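Lovwood Makers' Guild
Minutes of the General Meeting, 9/3/19
Held in the upstairs room, Watkins Building

The chair opened the meeting and welcomed everyone back after the summer break. Turnout was the best so far this year, and several people had to sit on the window ledge. Minutes of the previous meeting were read and approved with one correction: the band saw blade was replaced, not sharpened.

1. Report on the visit to Florkska

Most of the evening went to this, and the chair let it run long because people were clearly enjoying it. The group that went to the Florkska open day gave their report together, with plenty of interrupting. The drive was 58 miles each way and the shared van was a great success (thanks to the member who brought the sandwiches, which were gone before the highway).

The open day ran through the whole building. Visitors were let in by the loading dock, given a badge and a paper map, and left to wander at their own speed. The staff were wonderful. They answered every question, including the silly ones, and when they didn't know they went and found somebody who did. According to the board at the door, 551 people had signed in by mid-afternoon.

The group started in the machine shop, then watched a talk on motors that was a little over our heads in the middle but came back down nicely at the end. After coffee they moved on to the two-arm benches, and that's where they stayed until closing. 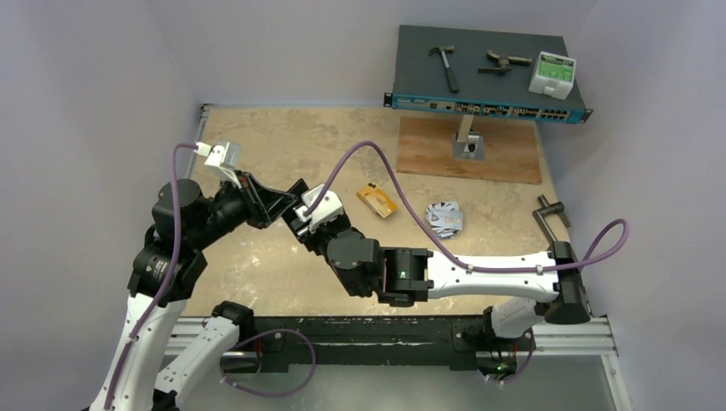

Members who hadn't been on the trip wanted to know what the two-arm work looks like up close, and whether it is anything like the kit arm we have in the back cupboard. The answer was yes and no. Our arm works alone and is bolted to a scrap of countertop, while these come in as a pair over a shared bench and can bring their grippers right together in the middle. The cabling got a lot of discussion! One member was very taken with the purple cable that goes up in a big arch over the bench and comes back down to the arm, held along the link with little white ties, and thinks we should try the same on ours, where the wire snags at the elbow every time. Another was pleased to see an ordinary claw hammer lying on top of the network switch at the back, and said it made her feel much better about her own workbench. There was a good long talk about where to mount a camera, and general agreement that over the wrist is worth trying.

Questions from the floor covered how long it takes to learn to run a pair of arms (the staff said an afternoon to get the feel of it, much longer to be any good), what happens in a power cut, and whether beginners would be welcome another time. They would. Florkska plans a smaller open evening in December and will send us the details.

Agreed: to write and thank Florkska warmly, and to keep 2 places in the van in December for new members.

2. Our own demonstration table

Inspired by all of the above, it was proposed that we put the kit arm on show at the Cimelo craft fair. Strong support. Some worry that the arm still drops things on its way back from the left. It was pointed out that children will probably like that part best. A small working group will meet before the next meeting to tidy the wiring and pick a simple task the arm can repeat all day.

Agreed: to ask Cimelo for a table near a wall outlet.

3. Money

The balance stands at $1,142 after paying for the van. No objection to spending part of this on cable ties, a longer power strip and a proper base for the arm. Receipts to be handed in as usual.

4. Other business

The key to the paint cabinet is still missing. Please check coat pockets.

The library shelf has two new books on electronics, both donated. Sign them out in the notebook.

A request to move the start time half an hour earlier was put off to the next meeting.

The meeting closed, and the group around the kit arm stayed on until the building was locked.

Print this page | E-mail this page

Lovwood Makers' Guild, Watkins Building, Lovwood | Contact us | Copyright Lovwood Makers' Guild | Back to top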